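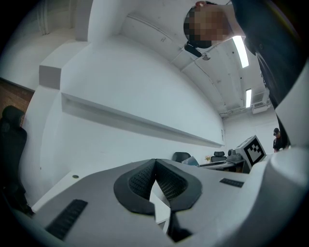

Indoors at Rorholm, Apr 3, 2024.

I had wanted to visit the Rorholm mill for a long time. I buy their rye flour every month for my bread, and on the bag is written that visitors are welcome on the open day in spring. This year I finally sent the registration form early enough and received a place in the morning group.

The mill stands at the end of the village, on the left side of the river when you come from the bus stop. The walk takes twenty minutes and the sidewalk ends halfway, so I recommend good shoes. At the gate we received a paper cap for the hair and were asked to take off rings and watches. My ring did not come off. The lady at the gate put tape over it and said it was fine.

Our guide was Wiesława Mazurek, who has worked in the mill since she finished school. She speaks fast and does not like to wait for people who are taking pictures. We started in the intake, where the grain arrives by truck. Before a truck may unload, a sample is taken with a long tube from several places in the load. They look at the moisture, the smell and the insects. If the moisture is too high, the driver must go to the dryer or home. She told us that drivers have tried to argue with her, and that it has not helped them.

After the intake comes the cleaning, and this part I found the most interesting. I had imagined one big sieve. In reality the grain goes through several machines one after another: one takes out straw and stones, one takes out what is too light, one takes out seeds of the wrong shape. The small black seeds and broken grains are sold as feed. The noise on this floor is very strong and we got ear plugs from a box on the wall.

Then we climbed to the grinding floor. Most of the flour is made on steel rollers, which can grind 700 kilos in an hour. The old pair of stones is still used for the coarse rye. The upper stone weighs 734 kilos and is lifted with a crane when it must be dressed. Witold Sadowski, the miller, explained the dressing. He cuts the grooves new with a hammer and a chisel, always from the center to the outside, and it takes him three days for one stone. He let us touch a piece of an old stone with the grooves worn down almost flat. I asked him how he knows when it is time. He said that the flour becomes warm, and he puts his hand into it every morning.

There was a long discussion about rye varieties. The mill works with 31 farms, and most of them grow Gramen, a variety with long straw which the farmers like because they can sell the straw too. Rochelle Tomoana, a baker from our group, was not happy with it. In her opinion the dough has become more sticky in the last two years. Witold did not agree and blamed the rain before the harvest. They continued on the stairs and I could not hear how it ended.

At noon there was bread and soup in the former stable. The bread came from the Dawber bakery in the next village: a dark one with whole grains, soaked overnight, and a lighter one with caraway. I preferred the dark one. The soup was barley with carrots and it was a little too salty for me. Coffee was from Puka, the café near the bus stop, and it was very good.

In the afternoon you could choose between the laboratory and the water wheel. I chose the laboratory, which is one small room with an oven. They bake a test loaf from each batch of flour, always with the same recipe, and cut it in the middle to compare the crumb. Hauke Lindemann, who travels to many mills, went to the wheel and told me later that it was standing still for repair. The repair should be finished in May.

The shop is open until four. I bought two bags of coarse rye and one of spelt, and they were heavier on the way back than I had thought. Payment is only by card. For next year, the registration is done by email to the mill office, and children are allowed from the age of eight. The bus back to town is number 151 and it goes once an hour, at ten past.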